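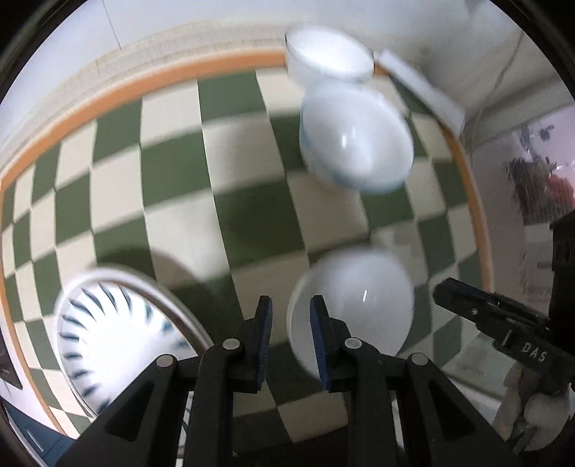 Bowls and a patterned dish on the checked cloth, with the hand-held gripper in the foreground. Open day, Wastholm.

Wastholm > News > Interviews

About us Visits Projects News Contact

Setting the table at Wastholm: an interview with Consuelo Bermúdez

The July open day at Wastholm drew 400 visitors to the workshops on Kundside. Many of them spent longest at the table demonstration, where members of the handling group showed how everyday tasks are recorded by a person holding a gripper. Consuelo Bermúdez, who leads the group, spoke to the newsletter after the last session had closed.

Ms Bermúdez explained that the choice of tableware was made early in the planning. "We wished to show work that every visitor does at home," she said. "A bowl is a familiar object, and people have firm views on how it should be picked up. They were quite ready to tell us when they thought we were doing it badly."

The demonstration formed part of the Vellow project, under which the group collects recordings of household handling. A member of staff moves the pieces with the hand-held tool, and the recordings are later used to teach a robot arm the same movements. In the course of the day the team recorded 84 runs at the table.

Asked which part of the task causes the most difficulty, Ms Bermúdez pointed to the rims. "The fingers must meet the rim squarely. If they come in at an angle, the bowl turns in the grip, and the person holding the tool corrects it without thinking. We want to keep those corrections. They are a large part of what the arm has to learn."

The patterned cloth was also discussed at some length. Niilo Hyvönen, who prepared the table, had first proposed a plain grey covering of the kind used in the group's own laboratory. "I was overruled, and I accept that," Mr Hyvönen said. "People eat at tables with checks on them. White bowls on green and cream squares are a fair test, and a plain sheet would have given us an easier day than we deserved."

Visitors were invited to try the gripper for themselves at 2 pm, under supervision. Mr Hyvönen reported that younger visitors generally closed the jaws too fast, while older ones tended to hold the tool well above the cloth and wait for advice. Both groups, he added, asked whether the arm would in time be able to wash up. "I told them that water is a separate subject, and that we have made no plans for it."

Two questions came up repeatedly during the afternoon: what the recordings contain, and who may use them. Ms Bermúdez confirmed that they remain within the Vellow project and its partner, Magnusson, and that visitors who did not wish to be recorded were able to watch from the other side of the room.

The group will return to stacking and sorting in the autumn. Ms Bermúdez expects cutlery to follow, although she would not give a date. "Forks are thin and they lie flat," she said. "I should like to see the bowls done properly first."

Schools and societies wishing to arrange a visit are asked to write to the visits office at Wastholm.

© Wastholm. All rights reserved. | Contact | Back to top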